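I spent most of February on a piece of software that decides when a towel counts as folded, and I have opinions now.

Quick background for anyone who came over from my old blog: I write the tooling on a small cloth-handling project called Ayaaba. My corner of it is called Rukton, and it sits between the raw head-camera video and the people training the policy. Video goes in, and out come little labeled chunks like "grasp corner," "fold over," "smooth," "set down." The policy folks eat the chunks. If my chunks are bad, their policy is bad, and then Lensa Degefa walks over to my desk with her laptop already open (never a good sign!).

The old version cut chunks by hand speed. Hands slow down, new chunk. It's a lovely simple idea and it works great on boxes and cups. On cloth it's a mess, because people slow down all the time with cloth. They stop to look for an edge, or they pinch a corner and think about it for a second, and the segmenter would happily chop one fold into four pieces and call each of them a fold. I had a threshold for it, and then a threshold for the threshold, and you can see where that was going.
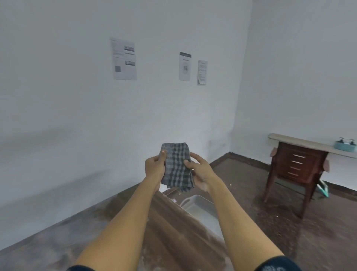 So I threw the speed thing out and started over with the cloth itself. The new version tracks a mask of the fabric and looks at how its visible area changes. A fold makes the area drop and stay dropped. A pause doesn't do much of anything to it. Squeezing or bunching makes it drop and bounce back, so I wait 30 frames before I believe it. That one number took me an entire evening and I'm still a bit suspicious of it.

The part I got badly wrong was fingers. Fingers cover cloth, so when a hand slides across the top the area shrinks and, hey, "fold detected." My fix is pretty dumb: I run the hand mask too, and wherever a hand overlaps the last known cloth outline I fill in the cloth as if the hand weren't there. Efua Akolgo said this would break on plaid because the mask model likes to split along the stripes. She was right, it did. Dark stripe, cloth. Light stripe, wall. I ended up merging any pieces that touch and move together between frames, and that got rid of nearly all of it.

I tested it on 100 clips that Efua and I had labeled by hand over two very long afternoons. The old code agreed with us on 65 of them. I'm not going to post the new number yet, partly because we tuned on some of the same clips (I know, I know) and partly because the fresh set from Onville hasn't been labeled. It's better, though. You can scrub through the timeline and the cuts land where you'd want to put them yourself, which hardly ever happened before.

Things still on my list:

- Cloth held edge-on, where the area goes to almost nothing and the code panics
- Two cloths at once, which I haven't even tried
- The viewer, which gets horribly slow past 2000 frames because I redraw everything like an animal
- Moving the config out of that one giant file, as promised to Lensa in writing

The viewer is next. I opened the profiler last night, saw how much time goes into drawing tick marks, and closed it again.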